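Right, a thread on the humble waste bin, as I've spent my morning with several of them and have Thoughts. Get a cup of tea, I do go on a bit. 1/

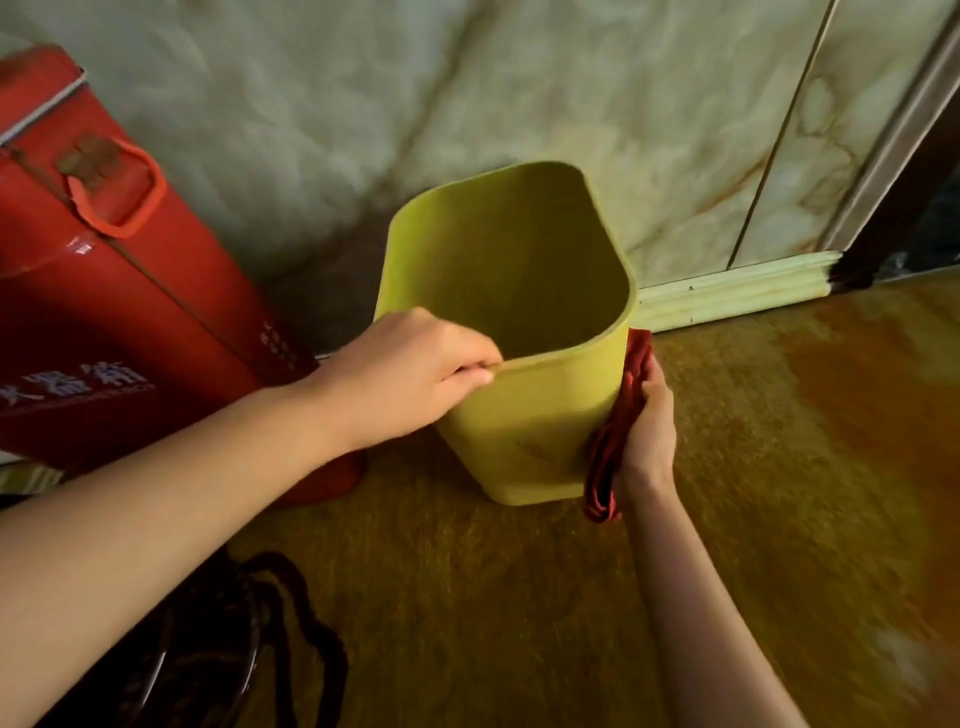 Bin emptied, red cloth out, doing the outside. The fire extinguisher box next door is getting its turn after.

2/ I look after the cleaning for a floor of offices and two workshops, and every October we do what I call the big go-round, when everything that normally gets a quick flick gets a proper wash. Skirting boards, door handles, the backs of the radiators, and the bins. Especially the bins.

3/ I'm very fond of this yellowy-green colour, by the way. You can spot it from the far end of a corridor, so people do tend to get their rubbish in it or at least near it. We had grey ones when I started and they vanished into the carpet. I kicked one over every single week.

4/ So, method. Empty it first (obviously, but I have seen people try to wipe round a banana skin) and take the liner out completely. If there's a bit of gunge at the bottom I let it soak with warm water and a squirt of washing-up liquid while I get on with the windowsills. Ten minutes is usually plenty.

5/ Then the inside, from the rim down. I use an old washing-up brush for the bottom corners — a cloth won't get right in there however hard you poke it, and you end up just moving the muck about. Rinse, tip it out down the sluice, and stand it upside down on a bit of old towel for as long as you can spare.

6/ Now the outside, which everybody forgets! I do too, on an ordinary day. But that's the bit people look at, and it's the bit that catches every splash of coffee from a badly aimed cup. One hand on the rim to keep it steady, cloth in the other, and work your way round.

7/ Hold it by the rim, please, if it's one of the thin plastic sort. They're so light that if you only push at them with the cloth they skate off across the floor and you find yourself following one along on your knees like somebody herding a goose.

8/ Scuffs. They collect low down where shoes and mop heads catch it. Some come off with a drop of neat washing-up liquid and a bit of patience. The rest I've made my peace with. A bin that's been in use for a few years is allowed to look as if it has.

9/ Please don't take a scouring pad to it. I did that once with a whole set, very pleased with myself, and within a fortnight they looked worse than when I'd started. All those tiny scratches hold the dirt beautifully.

10/ Cloths! I keep red for bins and toilets and nothing else, ever. Blue is for desks, green is for the kitchen, and if I catch a red one anywhere near the kettle there will be words. I bought a great bundle of the red from Golter last year and they've washed very well indeed, no bobbles yet.

11/ They go in their own wash too, hot, no fabric softener. Softener makes them slide over everything and pick up nothing. It took me an embarrassingly long time to work that out, and I'd been blaming the cloths.

12/ While you've got the bin away from its usual spot, have a look at the floor where it lives. There is always something. This morning in one room or another I've had three paper clips, a very old mint and the lid of somebody's pen, which I have put on the windowsill in case it's missed.

13/ And do the corner itself. Dust rolls into corners and sits there getting comfortable, and the hoover head won't reach. I run a dry brush along first and then a damp cloth, and I try to do it in that order because the other way round you get a sort of grey porridge.

14/ A word about fire extinguisher boxes, as they so often end up as the bin's neighbour. They're lovely things to clean, all that shiny red paint, one wipe and they come up a treat. But they do show every fingermark, so go over them with something dry to finish.

15/ Easy does it round the latch, though. If the metal's gone rusty I don't soak it, I use a barely damp cloth and then dry it off straight away. And I've made a note to mention the latch to the building people, who are generally very good about these things once you've told them twice.

16/ The other thing with those boxes is to leave the front and the lid clear. Bins wander. Somebody nudges one along with a foot, somebody else puts a parcel down, and before you know it you'd be climbing over a recycling pile to get at the extinguisher. I put the bin back with a good gap and hope for the best.

17/ Liners, as I've been asked before. I get the Carrasco ones in the box of 800, which sounds like madness and takes up half a shelf, but it does us for ages and they don't split at the seam. Fold the top well over the rim. A few spares tucked flat underneath the one in use will save you a walk.

18/ (Only put the liner in once the bin's properly dry, mind. A damp bin with a bag in it smells like a pond by teatime.)

19/ I know it's not a glamorous subject. But I do like walking back down the corridor afterwards and seeing them all sitting there bright and clean, and somebody did say "ooh, new bins?" to me last year, and I've been living off that ever since.

20/ Workshops next, where the bins are full of sawdust and I shall need a bigger brush. If anyone has a good way of getting dried glue off plastic without wrecking it, I'm all ears. I've tried warm water and I've tried a blunt scraper, and I'd say we're about even so far, me and the glue.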